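Speaker notes – "Whose Password Is It, Anyway?"
Evening talk, library series, 19 slides

SLIDE 1 – Welcome
Say hi, wait for the latecomers, phones can stay on (they'll need them later!). Tonight is about what happens to famous people's accounts, and why the same tricks work on the rest of us.

SLIDE 3 – The Joltska story
Start with the fan account. Joltska had a huge following, a real stage name and one shared login for the whole tour crew. Someone guessed the pet's name from an interview. I love telling this one – slow down at the interview part and let people get there first.

SLIDE 5 – Security questions
First school, first car, mother's maiden name. For a celebrity all of that is on a fan wiki. Ask the room: how much of yours is on an old profile? Pause. Let them groan.

SLIDE 8 – Kpodo
The gossip site. Kpodo ran 1,343 posts in one year with the word "leaked" in the headline, and I read every one of them (yes, really, and it was a great summer). Only 13 named a source. Stay on this number, it's my favorite in the whole talk.

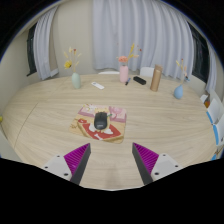 Photo: Birkance / used with permission

SLIDE 11 – Fake support messages
Read the Wavano email out loud in the worried voice. "Your account will close in 10 minutes." Point out the rush, then the odd sender address. Have them shout out anything else they spot – last time the back row found a typo I'd missed!

SLIDE 14 – Should we look?
Keep this one gentle. Stolen pictures are stolen, and every click helps pay for the next theft. Take comments here if hands go up, even if it eats into the quiz.

SLIDE 17 – Phones out
Walk everyone through turning on two-step login. Go slowly, leave the slide up, go around the room and help.

SLIDE 19 – Questions
Handouts are by the door. Lights back on by 8:30.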